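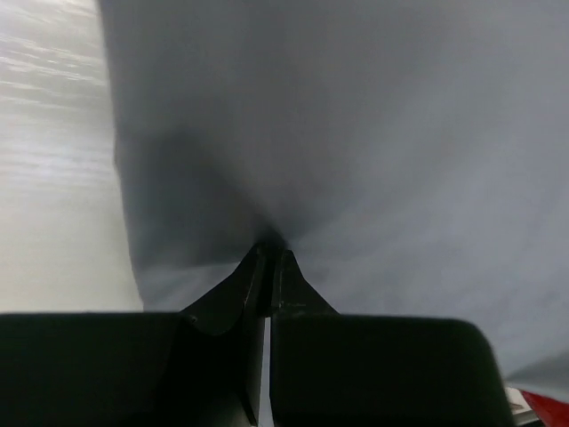

Meinung | Gastbeitrag
Von der Redaktion Werkstatt & Technik
11. Oktober 2025
Lesezeit: 6 Minuten

Vormachen ist noch kein Unterricht

Wer in diesem Jahr eine Vorführung der Firma Vesulum besucht hat, kennt den Satz: Man müsse dem Roboter die Arbeit bloß noch zeigen. Kein Code, keine Bahnplanung, keine Fachkraft aus der Automatisierung. Jemand nimmt den Greifer in die Hand oder sitzt an der Fernsteuerung, führt die Bewegung aus, und das Modell lernt daraus. Im August habe ich mir das in Viklow zwei Tage lang angesehen, am Beispiel Stoff. Ich bin skeptischer nach Hause gefahren, als ich gekommen war.

Stoff ist ein ehrlicher Prüfstein. Ein Karton behält seine Form, wenn man ihn anfasst. Ein graues Tuch zieht Falten, sobald zwei schwarze Finger in seine Nähe kommen, und aus der Sicht einer Kamera am Handgelenk besteht die Welt dann fast nur noch aus Tuch. Wo hört es auf? Welche Lage ist die obere? Ein Mensch, der daneben steht, beantwortet das mit einem Blick von der Seite und mit den Fingerspitzen. Dem Modell bleibt in so einem Moment eine graue Fläche mit einer dunklen Falte darin.

Damit bin ich bei meinem ersten Einwand. Die Person an der Fernsteuerung weiß meistens mehr, als aufgezeichnet wird. Sie sieht den ganzen Tisch, sie hört den Antrieb, sie erinnert sich an den vorigen Versuch. Gespeichert werden Kamerabilder und Gelenkstellungen. Wenn der Bediener nun aus gutem Grund kurz zögert und dann zwei Fingerbreit weiter links zufasst, steht in den Daten das Zögern und der Griff weiter links. Der Grund steht dort nicht. Das Modell übernimmt dann womöglich beides und zögert auch dort, wo es nichts zu zögern gibt.

Der zweite Einwand betrifft die Menge. In Viklow sprach man von 2000 Vorführungen für eine einzige Faltaufgabe, mit Tüchern einer Größe auf einem Tisch einer Höhe. Das klingt nach viel und ist für eine Textilie wenig. Ich habe gefragt, was passiert, wenn das Tuch dicker ist oder die Lampe anders hängt. Man brauche dann eben weitere Daten, hieß es. Mag sein. Dann soll man aber auch aufhören, von »bloß noch zeigen« zu reden. Wer 22 Leute in Schichten an Fernsteuerungen setzt, hat Arbeit verlagert, und zwar in eine ziemlich eintönige und nach allem, was ich gehört habe, mäßig bezahlte Tätigkeit.

Befürworter halten dagegen, das klassische Programmieren sei an weichen Materialien seit Jahrzehnten gescheitert. Da haben sie recht. Ich habe selbst genug Anlagen gesehen, die bei jedem verrutschten Ärmel stehen blieben. Das Projekt Carrilho, bei dem der Greifer von Hand geführt wird, hat mich in Teilen auch beeindruckt: Die Bewegungen sahen flüssiger aus als alles, was ich aus der Steuerungstechnik kenne. Nur ist flüssig keine Kennzahl. Auf meine Frage nach der Ausfallquote bei unbekannter Ware bekam ich ein Video zu sehen.

Mir fehlen vor allem Angaben, die in jeder anderen Branche selbstverständlich wären. Wer hat vorgeführt, und wie gut beherrschte er die Arbeit selbst? Wurden misslungene Griffe gelöscht oder behalten? In Skitedlow, wo eine kleine Wäscherei das System testet, wurden sie anfangs gelöscht. Der Arm hatte folglich nie gesehen, wie man einen verrutschten Griff korrigiert, und zog an der falschen Lage weiter. Inzwischen zeichnet man dort auch die Korrekturen auf. Das hätte man jede Ausbilderin in einer Näherei fragen können.

Ich würde einem Betrieb heute raten, sich vor dem Kauf einen halben Tag selbst an die Fernsteuerung zu setzen, mit der eigenen Ware, auch mit der zerknitterten. Und den Anbieter danach zu fragen, was von diesem halben Tag im Modell ankommt.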